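**双臂抓软包快递袋,腕部相机一半时间被袋子糊住,这种数据训出来的策略到底能不能信?**

发帖:Kundonari

先交代背景。我们组在复现一篇做软包分拣的论文,方法不复杂:遥操作采示教,头部一路图像加腕部图像,送进一个动作分块的策略网络,一次预测未来50步动作。论文里的成功率漂亮得让人想给作者寄锦旗。我们采了940条示教,训完一测,成功率大概38%,锦旗暂缓。

失败的样子很统一。手伸过去,碰到袋子,袋子一鼓,腕部画面里就只剩一片皱巴巴的白塑料,然后策略开始犹豫:松一点,紧一点,再松一点,神态很像我在食堂窗口前。

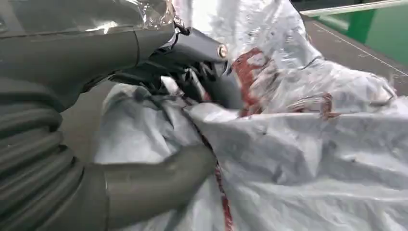 组里现在分两派。一派认为腕部相机在接触之后基本没有信息量,应该直接砍掉,只留头部视角。另一派(主要是我)认为褶皱本身就是信息,人类看着袋子怎么皱,多少能猜出手指捏住了没有。问题是我拿不出证据,只有一腔热情,组会上热情不计分。

想请教的有两点:

- 有没有什么便宜的实验,能判断策略到底有没有在用腕部图像?重新采数据就别提了,采集的同学已经不太跟我说话了。
- 头部视角下两只手经常一动一静,闲着的那只要不要从动作损失里遮掉?我怀疑网络花了不少力气去学“怎么把一只手举着不动”。

环境是一段绿色传送带,中间架了个黑色的带刻度的平台,袋子都是白色的软包装。再补充一句,我试过把网络加大一倍,损失下降了,成功率没动,显卡的温度倒是很有进步。

---

**Diệp Đào**

先回答第一点,这个实验一下午就能做完,不用采新数据。

把测试集里的腕部图像在不同示教之间打乱,头部图像和关节状态保持原样,看动作预测误差涨多少。关键是要**分阶段看**:接近段、接触段、提起段分开统计。只看总平均的话,接近段又长又好预测,会把什么都抹平。很多论文里的漂亮曲线就是这么抹出来的,我自己也抹过。

我去年在Allavthorpe跟着做过差不多的东西,用555条示教,也是软包。结果是:

1. 接近段,打乱腕部图像几乎没影响,头部视角够用。
2. 接触段误差明显上涨,主要涨在手指开合那几维上。
3. 提起段又没影响了,策略大概觉得木已成舟。

所以你那一派在我们的数据上是对的,不过只对了中间那一小截。别急着去组会上宣布,打乱图像会造出训练时没见过的组合,误差上涨里有一部分纯粹是网络被吓到了。稳妥的做法是再训一个没有腕部输入的版本做对照,训练时长和数据都一样。两个实验结论一致,再去宣布。

你说的“松一点紧一点”,我倾向于是另一个毛病。示教的人抓软包时本来就会试探着捏几下,每个人试探的节奏还不一样,网络把几种节奏平均一下,出来的就是犹豫。建议把示教里从首次接触到开始提起的时长画个直方图。要是出现两三个峰,先按操作员分开训练试试,比换网络省事得多。

第二点,不建议直接遮掉。空闲手的姿态会影响下一次换手,我们遮过,策略学会了用一只手干得很好,另一只手则缓缓飘向桌子中央,像是想加入谈话。后来改成给空闲手的损失乘一个小权重,飘的问题就没了。权重多少要自己扫一下,我们的值搬到你们那里多半不灵。

顺便贴一张头部视角,讨论第二点时可以对着看:
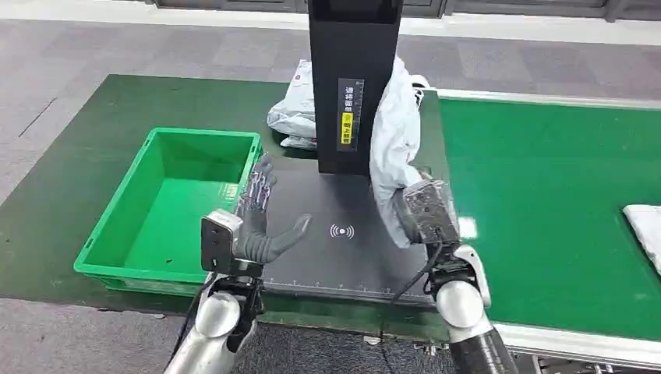
*头部视角:左手张开竖着,右手抓着白色软包,贴着中间的黑色立柱。*

像这种时刻,左手那几根手指的目标值基本是常数,可它们在损失里占的维度跟右手一样多。五指手的维度又多,不加权的话,网络确实会把相当一部分心思花在“保持张开”上。你的怀疑有道理,只是处方下重了。

还有个小地方容易漏:检查一下你们的动作是绝对位置还是相对增量。用增量的话,空闲手的标签几乎全是零加上一点遥操作的抖动,归一化时按标准差一除,抖动就被放大成了正经信号。我们为这个查了两周,最后改了一行代码,论文里一个字没写。

---

**Flurnville**

换成吸盘。

---

**Hoàng**

楼上那位的建议每个帖子下面都能看到,不过楼主问的是研究方法,论文题目里写着“灵巧手”,换吸盘以后题目也得换。

我补充一点跟评测有关的。38%这个数是怎么测的?软包每次扔下去的形状都不同,同一个袋子平摊和团起来,难度差得很远。我们这边的土办法是把初始形态分成平摊、对折、团起来,每种测一样多次,分别报数。原来吵了一个月的“哪个模型更好”,分开一看,两个模型只在团起来的袋子上有区别,而团起来的袋子是谁随手一扔决定的。

另外,50步一块对接触段可能偏长。执行完一整块才重新看图,腕部相机再有信息,策略也是闭着眼捏的。可以不重训,推理时只执行前面一小段就重新预测,先试这个。代价是动作会有点顿,把相邻两块重叠的部分做个加权平均能好一些,但平均得太狠,又会回到楼主说的食堂窗口前。

---

**Kundonari**(楼主回复)

谢谢各位。打乱实验昨晚跑了,接触段的误差确实涨,接近段几乎没变,跟Diệp Đào说的走势一样。去掉腕部输入的对照还在训,组会前应该能出来。

时长直方图也画了,两个峰,分得很开。查了一下,短的那个峰基本都是我本人采的。这件事我打算在组会上晚一点再讲。

动作标签是增量,归一化按标准差除。我现在去看那一行代码。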